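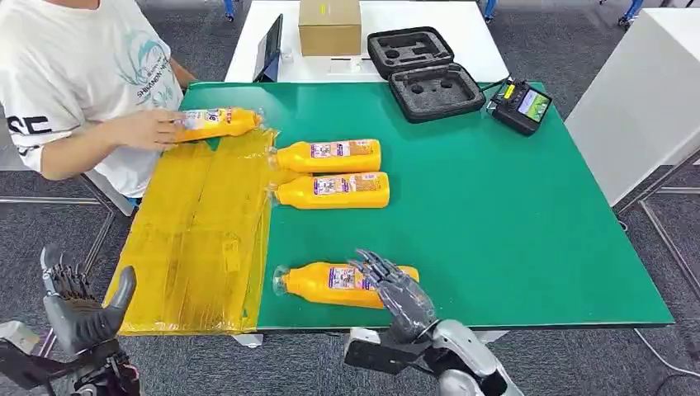 Ticket 1232: Pear butter remains thin after full cooking time

Opened: February 6, 2023
Department: Callis Recipe Support
Product: Simevden slow cooker, Boros lid
Status: Resolved

Reported issue
The customer followed the pear butter recipe in the October booklet, using 1000 g of peeled pears. After 60 minutes on High with the lid closed, the mixture was the consistency of soup. A further period on Low made no difference. The customer asked whether the cooker was faulty.

Initial review
The customer was asked to confirm the weight of fruit, the heat setting and the position of the lid vent. The weight and setting matched the recipe. The vent had been left closed throughout. The customer had also added a cup of water, as directed in the booklet.

Findings
Our kitchen repeated the recipe with the same settings and obtained the same result. With the vent open and no added water, the pears cooked down to 564 g and held their shape on a cold spoon. The heating element is not at fault – the printed instructions are.
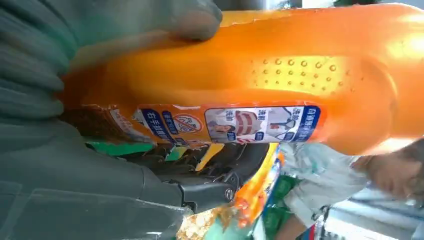

Orange plastic bottle with textured grip area

Resolution
The customer was advised to return the mixture to the cooker, open the vent fully and stir every ten minutes until a spoon leaves a clear track. Lemon juice should go in at the end. The customer replied that the second attempt was satisfactory – slightly darker than expected, but thick enough to spread.

Follow-up
Correction to the booklet has been requested from Skurari, the printer. Similar tickets should be linked to this one until the revised page is issued.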